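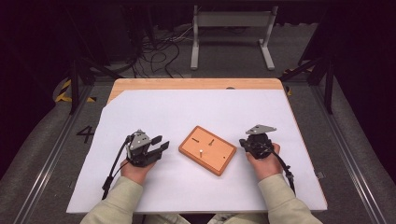 A reader in Florkham objects that a tight dowel joint needs no glue at all, and that the first version of this page had people gluing everything. The objection holds for knock-down furniture. For a fixed joint, glue it.

Making a dowel joint in softwood

Marking out
Clamp the two parts face to face with the ends flush. Square a line across both edges at each dowel position. Set a marking gauge to half the thickness and run it from the face side of each part. Keep the outer dowels at least 25 mm from the ends.

Drilling
Use a lip and spur bit of the same diameter as the dowel. Depth in each part is half the dowel length plus 2 mm. Wrap tape round the bit at that depth, or fit a collar. The Tratik collar slips on smooth shanks, so check it after every few holes. Clear the chips before measuring depth.

Dry fit
Push the dowels in by hand. One that needs a mallet at this stage is too tight and may split the part. Dowels stored in a damp shed swell; leave them indoors overnight and try again. If the shoulders do not close, a hole is too shallow.

Gluing
Put PVA on the wall of each hole, not on the dowel. Plain dowels need a shallow groove cut along the length to let the glue escape. Assemble within 15 minutes and clamp across the joint until the glue has set. Wipe off squeeze-out with a damp cloth.

Fluted dowels from Disar are sold in bags of 536 and need no groove.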